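Coser cortinas cuando no sabes coser

Julio de 2024

Llevaba desde mayo diciendo que este verano iba a aprender a coser en serio, y por fin puedo contar algo (poco, pero algo). Que nadie espere un vestido de noche. He hecho unas cortinas para el salón y media funda de cojín, y estoy tan contenta que se lo he enseñado hasta al repartidor.

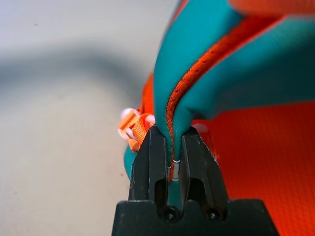 La culpa de todo la tiene el sol de la tarde, que en mi casa entra por el balcón a las cinco y no se va hasta la hora de cenar. Con las persianas bajadas aquello parecía una cueva, y con ellas subidas no se podía ni leer el móvil. Fui a preguntar precios de cortinas a medida a Hivetti, la tienda de la avenida, y me dijeron 600 euros por las dos hojas, montaje aparte. Salí de allí dando las gracias muy educadamente y con la decisión tomada.

Mi madre cosía. Mi abuela también, claro, y mi tía, y yo crecí entre alfileres sin aprender absolutamente nada, porque a los doce años lo que quería era irme a la piscina. Así que tuve que empezar por lo más básico: cómo se enhebra una máquina, qué es el hilo al bies (¡existe!), por qué la canilla hace ese nido de pájaros debajo de la tela. Esto último me costó una tarde entera y dos llamadas. Tenía el prensatelas levantado. Toda la tarde.

La máquina la compré de segunda mano por 149 euros, una Coltance de las de rueda grande, pesada como un muerto. Venía sin manual y con una aguja doblada. Me la vendió Idris Watkins, que se mudaba y estaba vaciando el piso, y el hombre tuvo el detalle de regalarme también una caja de hilos, aunque la mitad eran de un marrón que no sé yo a qué pantalón podría irle bien. Los guardo de todas formas, que una nunca sabe.

Lo de la tela es otro mundo. Yo iba con una idea clarísima, lino, y volví a casa tres veces con muestras de todo menos de lino. El lino se arruga, el terciopelo da calor solo de mirarlo en julio, el poliéster barato se me resbalaba por la mesa como una anguila. En Groston, que es un almacén a las afueras donde venden los restos de rollo, me atendió Nii Nutsugah y me hizo la pregunta que yo no me había hecho: ¿quieres que tapen el sol o que quede bonito? Las dos cosas, le dije. Se rio bastante. Al final me llevé una de caída pesada y, por consejo suyo, un palmo más de lo que había calculado. Bendito palmo, porque corté torcida la primera hoja.

Y ahora viene la parte aburrida, que es también la más útil. Lavad la tela antes de cortarla. Yo no lo hice con la funda del cojín y por eso hablo de media funda: encogió y el relleno ya no entra ni a empujones. Planchad los dobladillos antes de coserlos, aunque dé una pereza infinita. Y medid desde la barra, no desde el techo, que yo estuve un buen rato subida a la escalera sin entender por qué me bailaban los números.

Para el bajo me recomendaron dejar las cortinas colgadas unos días sin rematar, para que la tela diera de sí lo que tuviera que dar. Me pareció una manía de señora mayor, pero hice caso. Las tuve 6 días prendidas con alfileres y una de las hojas bajó casi un dedo. O sea que las señoras mayores tenían razón, mamá, ya te lo digo por escrito para que lo puedas imprimir.

¿Han quedado perfectas? Qué va. Si te acercas, la costura de la izquierda hace una curvita muy simpática a media altura, y hay un tramo donde se me acabó el hilo y seguí con otro que bajo la luz de la tienda era idéntico. Pero por la tarde ya puedo sentarme en el sofá sin gafas de sol, y cuando corre un poco de aire se mueven como las de los hoteles.

Ahora estoy dudando con la habitación pequeña. Tengo vista una tela de rayas, y todo el mundo me dice que las rayas no son para principiantes porque hay que casarlas y se nota cualquier fallo. Probablemente la compre igual. Si alguien tiene un truco para que no se me muevan las dos capas mientras coso, que me lo deje en los comentarios, por favor, que con los alfileres ya me he pinchado todos los dedos que tengo.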